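가슴 축소 수술 흉터, 실리콘 시트랑 젤 중에 뭐가 더 나았나요? (수술 6주차)

게시판: 수술 후 회복 > 흉터 관리
2023년 3월 8일 | 조회 2498 | 답변 3

작성자: 봄동겉절이

안녕하세요! 눈팅만 하다가 드디어 저도 글을 써 보네요. 가슴 축소 수술 받은 지 딱 6주 됐고요, 일단 너무너무 만족합니다. 어깨 통증이 이렇게 없어질 줄 몰랐어요. 브라 끈 자국이 늘 빨갛게 파여 있었는데 요즘은 거울 볼 때마다 신기해서 어깨만 만져 보고 있어요ㅎㅎ 진작 할걸 싶습니다.

지난주 진료 때 상처가 다 붙었다고, 이제 흉터 관리를 시작해도 된다는 얘기를 들었어요. 그런데 실리콘 제품이면 시트든 젤이든 편한 걸로 쓰라고만 하시고 다음 환자분이 들어오시는 바람에 자세히 못 여쭤봤어요. 집에 와서 검색하니까 종류가 정말 많더라고요.

저는 닻 모양 절개라서 유륜 둘레, 아래로 내려오는 세로선, 가슴 밑선까지 흉터가 있어요. 세로선은 벌써 얇고 예쁜데 밑선 바깥쪽, 그러니까 겨드랑이 가까운 끝부분이 유독 붉고 살짝 도톰해요. 만지면 끈처럼 느껴지고 저녁때 조금 가렵습니다. 아프거나 진물이 나지는 않아요.

궁금한 건 이런 거예요.

시트는 하루 종일 붙여야 효과가 있나요? 사무실에 앉아 있는 시간이 길어서 밑선 쪽에 땀이 꽤 차는 편이에요.

젤은 옷에 묻는다던데 마르는 데 오래 걸리나요?

흉터 마사지는 지금 시작해도 되는지, 얼마나 세게 하는지도 알고 싶어요. 친구가 Suvarna 바디오일을 선물해 줬는데 향이 정말 좋거든요. 이걸로 마사지해도 될까요?

마지막으로 브라요. 지금은 병원에서 준 앞지퍼 압박 브라만 입고 있는데 다들 언제쯤 졸업하셨는지! 예쁜 거 사고 싶어서 장바구니에 담아 놓고 매일 구경만 하고 있어요. 경험담이면 뭐든 환영합니다!

작성자: Irén Szalai

축하드려요!! 어깨 얘기 읽는데 제 얘긴 줄 알았어요. 저는 수술한 지 11개월 됐고 똑같이 닻 모양 절개예요. 한국어로 길게 쓰는 건 아직 좀 서툴지만 흉터 얘기라면 밤새 할 수 있어서 답을 답니다.

결론부터 말하면 저는 밤에는 시트, 낮에는 젤이었어요. 처음에는 욕심이 나서 시트를 하루 종일 붙였는데, 밑선 쪽에 땀띠 같은 게 올라와서 며칠 쉬어야 했어요. 그 뒤로 저녁에 샤워하고 완전히 말린 다음 붙이고, 아침에 떼고, 출근 전에 젤을 발랐습니다. 시트 설명서에는 보통 오래 붙일수록 좋다고 되어 있지만, 피부가 짓무르면 아예 못 쓰는 날이 생기니까 저처럼 땀 많은 사람은 나눠 쓰는 게 훨씬 속 편했어요.

처음 붙일 때는 짧게 시작하세요. 첫날은 저녁 먹고 나서 잘 때까지만 붙여 보고, 떼어 봤을 때 피부가 괜찮으면 다음 날 조금 더 늘리는 식으로요. 저는 Idix 시트를 긴 걸로 사서 가위로 잘라 썼어요. 모서리를 둥글게 자르면 옷에 걸려서 말리는 일이 확 줄어요! 이거 알고 나서 삶의 질이 달라졌습니다. 유륜 둘레는 시트를 도넛처럼 오리다가 화가 나서 그만뒀고 거기는 그냥 젤만 발랐어요.

세척도 중요해요. 하루에 한 번 미지근한 물이랑 순한 비누로 살살 문질러 씻고, 수건으로 닦지 말고 공기 중에서 말리세요. 수건 보풀이 붙으면 그때부터 접착력이 뚝 떨어져요. 저는 욕실 타일에 붙여 놓고 말렸는데 가족들이 정말 싫어했습니다ㅋㅋ
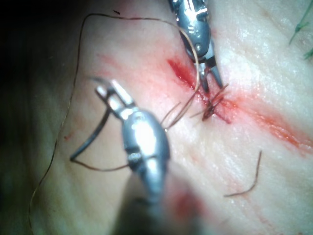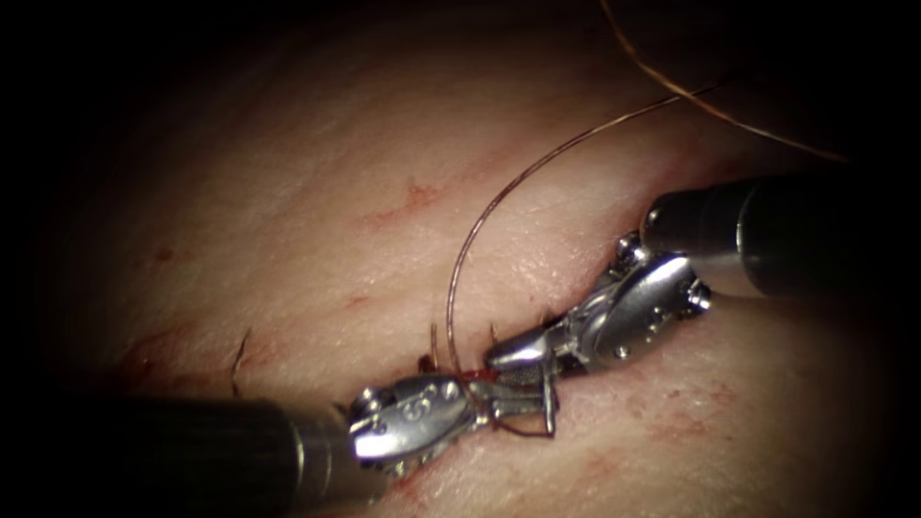 젤은 콩알만큼 짜서 아주 얇게 펴 바르면 금방 말라요. 안 마른다고 하시는 분들은 대부분 너무 많이 바르신 거예요. 저도 처음에 듬뿍 발랐다가 잠옷이 끈적끈적해졌거든요. 바르고 양치하고 머리 빗고 오면 딱 입을 만해집니다.

도톰한 바깥쪽 끝은 저도 똑같았어요! 사진 찍어서 비교해 보니까 석 달째쯤이 제일 붉었고, 그때 좀 우울했는데 그다음부터 천천히 가라앉았어요. 지금은 세로선은 찾아야 보이는 정도고 바깥쪽 끝은 연한 분홍이에요. 흉터가 초반에 더 빨개졌다가 나중에 옅어지는 건 흔한 과정이라고 저희 선생님도 그러셨어요. 그러니까 지금 거울 보고 실망하지 마시고, 같은 자리 같은 조명에서 한 달에 한 번씩만 찍어 두세요. 매일 보면 변하는 게 안 보여요.

브라는 Prerketti 와이어 없는 제품으로 갈아탔어요. 밑단이 넓은 걸로 고르시는 게 좋아요. 좁은 고무단은 밑선 흉터 바로 위에 올라앉아서 하루 종일 쓸립니다. 저는 사이즈가 계속 변해서 처음에 산 예쁜 것들은 결국 동생한테 갔어요. 부기가 다 빠질 때까지 장바구니는 조금만 더 구경하시고 한두 장만 먼저 사세요. 그래도 레이스 하나쯤은 사도 된다고 생각합니다. 기분이 다르잖아요!

아, 그리고 햇볕. 여름에 민소매나 수영복 입으실 거면 겨드랑이 쪽 끝이 은근히 밖으로 나와요. 자외선 차단제 꼭 바르세요. 붉은 흉터가 햇볕을 받으면 거뭇하게 남기 쉬워요. 저는 작년 여름에 수영장에서 래시가드만 입었어요.

작성자: 두부한모

저는 그냥 젤만 썼어요. 시트는 잘 때 자꾸 떨어져서 등에 붙어 있고 그랬네요. 결과는 아주 좋습니다! 꾸준히 바르는 게 제일인 듯요. 화장대 말고 칫솔 옆에 두세요. 그럼 안 까먹어요.

브라는 병원마다 말이 다르니까 물어보고 바꾸세요. 저는 수술 두 달 채우고 바꿨어요.

작성자: 라임나무집

어머 반가워요, 저도 축소 수술 동지입니다! 위에 시트랑 젤 얘기는 다 나온 것 같아서 마사지랑 오일 쪽만 보탤게요. 저는 Gingate 의원에서 수술했고 거기 간호사 선생님께 흉터 마사지를 직접 배웠어요. 배운 대로 적긴 하는데 사람마다 아무는 속도가 다르니까 시작 전에 병원에 전화 한 통은 꼭 해 보세요. 이런 질문은 전화로도 잘 알려 주시더라고요.

일단 딱지가 하나라도 남아 있거나 벌어진 데가 있으면 그 부분은 건드리지 않습니다. 다 붙은 자리라면 손가락 끝을 흉터 위에 올리고, 손톱 끝이 살짝 하얘질 정도로만 눌러요. 그 상태에서 피부를 문지르지 말고 손가락이랑 피부가 같이 움직이게 위아래, 양옆, 그리고 작은 원을 그려요. 한 자리에서 조금 하고 옆으로 옮겨 가고요. 저는 저녁 드라마 보면서 했더니 시간이 금방 갔어요. 아프면 너무 세게 하는 거예요. 하고 나서 잠깐 분홍빛이 도는 건 괜찮은데 다음 날까지 벌겋고 욱신거리면 며칠 쉬세요.

끈처럼 만져진다는 느낌, 뭔지 너무 잘 알아요. 저도 바깥쪽 끝이 그랬는데 마사지하면서 제일 많이 부드러워진 곳이 거기예요. 처음 한두 주는 아무 변화가 없어서 이게 되나 싶다가 어느 날 팔을 올리는데 안 당기는 거예요! 그날 정말 신나서 괜히 선반 위 그릇을 다 꺼내서 닦았어요.

Suvarna 오일은요, 저도 그 향 좋아해서 팔다리에 잘 쓰고 있는데 흉터에는 안 쓸래요. 향료 들어간 제품은 갓 아문 피부에 따가울 수 있어서 저는 향 없는 크림으로 했어요. 흉터가 좀 더 단단해지고 나면 귀 뒤나 팔 안쪽에 먼저 발라 보고 결정하셔도 늦지 않아요. 그리고 오일 바른 날은 시트가 절대 안 붙어요. 미끄러져서 배까지 내려옵니다. 마사지 먼저 하고, 씻어 내고, 말리고, 그다음에 시트 순서로 하세요.

가려운 건 저는 보습을 잘 해 주니까 많이 나아졌어요. 긁고 싶을 때는 손바닥으로 지그시 누르고 있으면 좀 낫고요. 그런데 도톰한 부분이 원래 절개선 밖으로 점점 넓어지거나, 단단해지면서 아프거나, 가려워서 잠을 깰 정도가 되면 그건 집에서 시트로 버틸 일이 아니니까 진료 보세요. 주사 치료 같은 방법도 있고 일찍 가는 편이 훨씬 수월하대요. 혹시 집안에 켈로이드 있는 분이 계시면 그것도 꼭 말씀드리고요. 열이 나거나 뜨끈하게 붓거나 진물이 나오면 당연히 바로 병원이고요.

어깨 가벼운 거 정말 최고죠? 저는 11월에 처음으로 동네 달리기 모임에 나갔는데 스포츠브라를 하나만 입고 뛰는 게 감격스러워서 출발하자마자 웃음이 나왔어요. 회복 잘 하시고 나중에 후기도 올려 주세요!

작성자: 봄동겉절이 (글쓴이 댓글)

와 세 분 다 정말 감사해요!! 모서리 둥글게 자르기 오늘 밤에 바로 해 봅니다. 오일은 다리에 양보할게요ㅎㅎ 병원에는 내일 점심시간에 전화해서 마사지 시작해도 되는지 여쭤보려고요. 브라는 밑단 넓은 걸로 하나, 그리고 레이스 하나만 샀어요.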